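Home Features Reviews Workshop Back Issues Subscribe Contact

Getting a Grip

I've got a soft spot for grippers. Arms get all the glory (and the big posters at trade shows), but the bit at the end is where your afternoon goes, and I've lost plenty of afternoons. So when the crew at Lillby offered me a bench, an arm and a pair of grippers to play with, I said yes before I'd even looked at my calendar!

The two contenders were the Rornis, a black two-finger job with a fairly long reach, and the Fesden, which is stubbier, squeezes harder and costs a good bit more. Both bolt to the same wrist, and swapping them over is a matter of an Allen key and a bit of patience with the cable. I ran 200 picks with each, same program, same speed, same controller, and a big mug of tea going cold beside the keyboard the whole time.

I didn't want to do cubes. Everyone does cubes, and a cube tells you next to nothing about how a gripper will go with stuff out of the kitchen. The job I settled on was fruit into a basket, then the basket dragged a short way by its rim, and I reckon the second half is the harder one. A woven rim is thick and lumpy and it gives a little when you pinch it, so the force reading wanders all over the shop. Come in too high and the fingers skate off the top. Come in too low and you're shoving the whole basket along the table with the side of a finger, which looks dreadful and sounds worse.
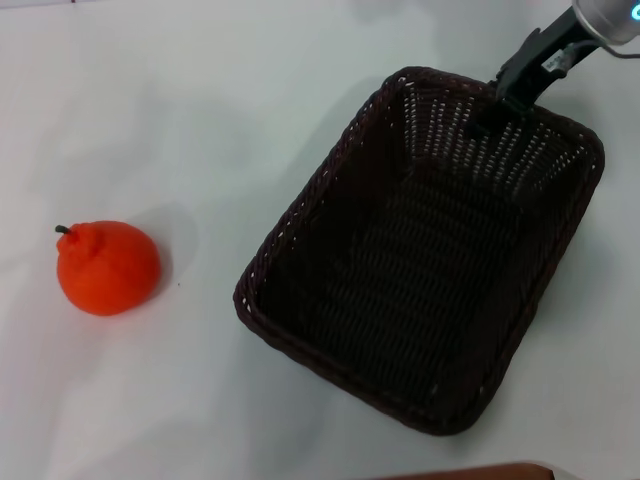

Mai reckoned I was worrying about the wrong thing, and that any gripper will hold a rim if you slow the last bit of the approach right down and let the fingers settle before they close. Fair call. I dropped the closing speed and the Rornis went from hopeless to pretty decent in the space of a cuppa. The Fesden hardly cared either way. It just clamps on like a crab, and I spent more time convincing it to let go.

Fruit was the other way round. Anything with a narrow neck and a fat bottom wants to be held low, and the Rornis fingers are slim enough to get down either side of it without bumping. The Fesden had to come in from higher up, and if it caught the neck the fruit swung like a bell the whole way over. No bruising that I could find, but I wouldn't be keen to try it with a ripe mango.

Then there's the camera question. Lillby runs two views, one up high at the head and one down at the wrist, and I'd assumed the wrist camera would be the star of the show. It's brilliant when the fingers are right on top of something. The rest of the time it's looking at whatever flat surface the arm happens to be pointed at, from far too close, and all the software gets to chew on is an edge and a few shades of grey.

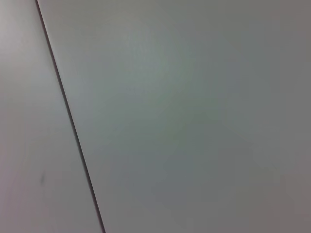

The Workshop Bench Columnist

I'd keep both views, mind you. With the wrist camera switched off, my rim grabs got noticeably worse on both grippers, and with the head camera off the arm had no idea which way the basket was facing. If your budget only stretches to one, get the high one and put up with a clumsier finish.

On price, the Rornis is 300 dollars and the Fesden is 519, and you'll want around 385 on top if you're buying the controller new. That's not pocket money for a hobby. I went in expecting to favour the dearer one, and for heavy or awkward edges I still would, but for a home bench where you're mostly moving light things about, I'd take the Rornis and spend the change on spare finger pads. They wear quicker than the brochure lets on, especially on wicker.

Lillby has a softer set of pads coming in June that fits both models. I've put my name down for a pair, and I'll be having another crack at that basket rim as soon as they turn up.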